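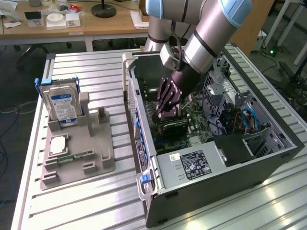
STUDENT PROJECTS | Automation and Manufacturing

Site Visit Report: Robotic Disassembly of Desktop Computers at Arkari

Boonsong Boonyarit
25/11/2024
4 min read

1. Purpose

This report covers a visit to the open day at the Arkari workshop, completed as part of the second-year automation unit. The aim was to observe one working cell and comment on its layout, tooling and fixturing. The cell selected was Undis, which handles parts inside used desktop computers.

2. Cell layout

The worktable is built from parallel aluminium profiles with grooves between them. The computer tower lies on its side with the case open, so the motherboard faces up and the arm can reach it from above. A clamp grips one corner of the case. Staff said that early trials without a clamp failed when the case moved during memory removal.

A parts tray sits on the slats to the left of the tower. It has a separate holder for each type of part. A hard drive stands upright in its caddy at one end, a memory stick lies across a long slotted holder, and a small square part, which I took to be a processor, has a raised holder of its own. Four other holders were empty.

3. Tooling

The arm carries a black gripper with exposed linkages. A sensor module is mounted on the side of the wrist, with its cable looped down next to it. The fingers work directly over the memory slots, where clearance is limited by the power supply and the drive bracket on the near side of the case. Loose wiring is a second limit. The blue cable and the bundle of black and orange-red wires inside the case were not tied back.

4. Demonstration

The presenter gave the following settings:

Maximum finger force in the memory area: 60 N
Time allowed per part before the operator is called: 300 s
Planned trial cycles before the next review: 1000

The review is set for April. The control software, Boonchu, was shown on slides only, and I did not have access to the program. No cycle times were recorded by me, so the figures above are the presenter's and were not checked.

5. Comments

The fixed tray simplifies placement, as each part has a known location. It also ties the cell to a small range of part sizes. A swappable tray insert would be a low-cost change. Cable handling is the harder problem, and the presenter agreed that it is still done by hand before the cycle starts.

For our own project, Zusano, I recommend copying the corner clamp and leaving the sensor mount until the gripper has been chosen.

Shares: 4
Comments: 0

Related reports
Zusano: Gripper Selection, Part 1
Fixturing Methods for Irregular Parts
Site Visit Report: Conveyor Sorting Line
Notes on Force Limits in Small Assembly Cells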